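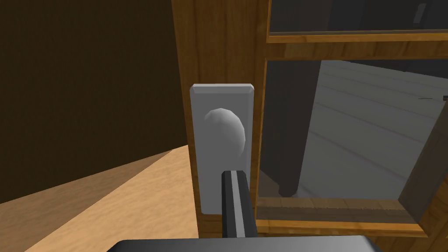 Fountain pen stuff, the quick version

Typed this up fast bc I keep getting the same emails. Mostly about cleaning, some about paper and storage. Skip to what you need.

Flushing a pen

Cool water. Never hot, hot water warps feeds and I have killed one pen that way already (a Gosling, the green one, RIP). Unscrew the nib section, draw water up through the converter, push it out, repeat till it runs clear. Takes me 15 minutes with a well behaved ink and most of an evening with a purple.

Still getting color? Soak the section overnight in a cup. Just the section, not the barrel. Then stand it nib down on a folded paper towel and leave it be. Don't refill right away or your first page comes out pale and you'll blame the ink.

Dish soap works, 2 drops in a cup of water. Rinse and rinse again. Any soap left in the feed and the ink spreads like crazy on the page.

Shimmer inks

Roll the bottle, don't shake it. Only in pens you can take apart. Flush every 6 weeks even if it's writing fine. I skipped that all through August and spent a whole afternoon with a bulb syringe picking glitter out of the fins.

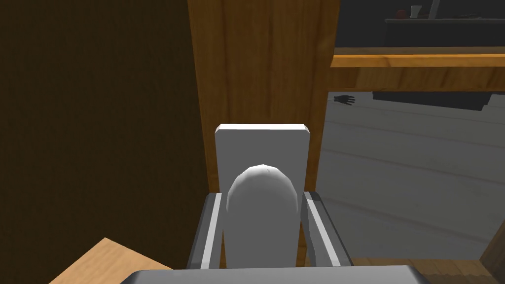

White knob and matching plate on a wooden panel.

Paper that feathers

If the lines grow little hairs, try a finer nib first, then a drier ink. Cheap notebooks vary from batch to batch so test the last page before you commit. My Stullow A5 was lovely, the second one I bought was like writing on a napkin. Same cover, same price. Wendy Dunmore wrote in to say hers did the same and she uses it for pencil lists now, good idea.

Hand lotion will ruin any page. The ink just skips over the greasy spots. Keep a scrap sheet under your writing hand, problem solved.

Ink on fingers

Sugar and a bit of dish soap, rub, rinse. Old toothbrush for round the nails. Permanent inks, forget it, wait a few days.

Ink on wood: blot, don't wipe!! Damp cloth, then dry cloth, then damp again. Test anything stronger on the underside first.

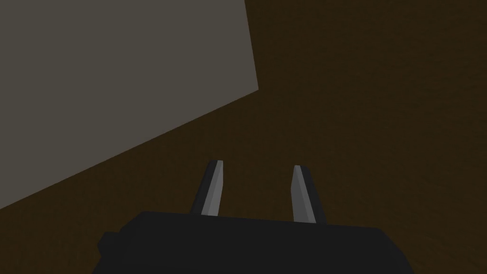
And blot from the outside in, or you get a ring twice the size of the spill. Learned that one on my mother's dining table.

Storing pens and bottles

Inked pens nib up. Empty ones whichever way. Bottles in thier boxes, out of the sun, lids tight. Wipe the threads before you close them or they glue shut. If one's already stuck, hold the cap under warm tap water for a bit and use a rubber jar opener. I have a 400 page Harkau ledger where I swab every ink I own, with the date I opened the bottle. Sounds fussy but it's saved me from buying the same teal again. Twice.

If an ink smells off or has stringy bits floating in it, toss it. Don't strain it, don't put it in a pen "just to see". Flush whatever pen it was in and start a fresh bottle.

Will add a bit on sticky piston fillers when I get a chance. Silicone grease, a tiny dab on a toothpick, thats basically it.

Updated 14 September 2022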